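Haugen Snack Log, data card

What this is

A table of what people in Eradville and Priltholm wrote down when asked to record everything they ate or drank between meals at work. It covers 40 people over one month (May). The file is snacks.csv. There is also a short file of notes, notes.txt, which you should read before you do anything with the numbers.

I cleaned the data and I use it, but I don't trust it very far. Food diaries have a long history of making people look thinner, saner and fonder of fruit than they are. I see no sign that this one escaped.

Who is in it

Everyone volunteered after reading a poster. People who will stop for a poster about snacking already have opinions about snacking. Of the 40 who started, 33 were still filling in the form at the end of the month. The seven who dropped out are kept in the table with the flag left_early, and their last entries look much like anyone else's, so don't assume they quit out of shame or boredom. We didn't ask.

Columns

person: a number, in no order
site: Eradville or Priltholm
time: to the nearest half hour, as written
item: free text, spelling fixed, nothing else changed
amount: see below
alone: yes, no or blank

Trouble with "amount"

The form asked for an amount and gave no units. We got "a handful," "one bowl," "half," "the rest of it" and a good many blanks. An earlier version of this table turned these into grams using a portion guide from Stistico. I took that column out. One person's bowl is another person's sink, and the guide had one value for both. 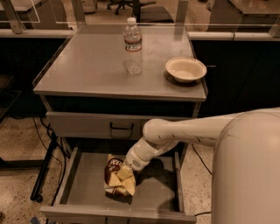 Gøran Solheim wrote in to say that dropping the grams was a mistake: a bad estimate with a known method can be corrected later, and "the rest of it" can't be added up by anybody. He would rather have the wrong weights and a warning. It's a fair complaint. The old column is in the archive folder under that name, and if you use it, please say so in whatever you write.

Water

Water is logged much more often than chips, candy or soda. Read that with care. It may mean people drank a lot of water. It may also mean water is the thing you don't mind writing down. Entries for water tend to have a time and an amount filled in, while entries for chips are the ones most likely to have a blank. That pattern holds at both sites, and I would want a good explanation for it before quoting any ratio of one to the other.

Shared food

If a bag was open on a table and several people ate from it, each was supposed to log a share. Most logged nothing, or logged the whole bag. Rows where the alone column says "no" should be treated as a record that food was present. I wouldn't go further than that.

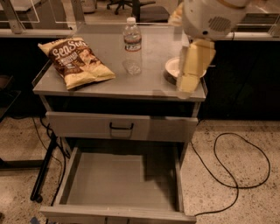
Uses I'd accept

Looking at the time of day people reach for something. The peak at 3 in the afternoon shows up at both sites and survives every cut I tried.

Studying how people describe portions when left to themselves.

Teaching a class why diaries are hard.

Uses I'd argue with

Calories. Any claim about health. Any comparison of Eradville with Priltholm, where the forms were handed out by different people with different ideas of what a snack is. At Priltholm, coffee with milk counts. At Eradville it mostly doesn't.

Changes

The duplicated morning entries are gone. "Crisps" and "chips" are now one item. Blank times are left blank and no longer filled with noon.

Related

Haugen Lunch Log, data card
Portion words: a list with spellings
Why we stopped asking about breakfast

Contact: open an issue in this folder | Text and table free to reuse with credit to Haugen | Back to top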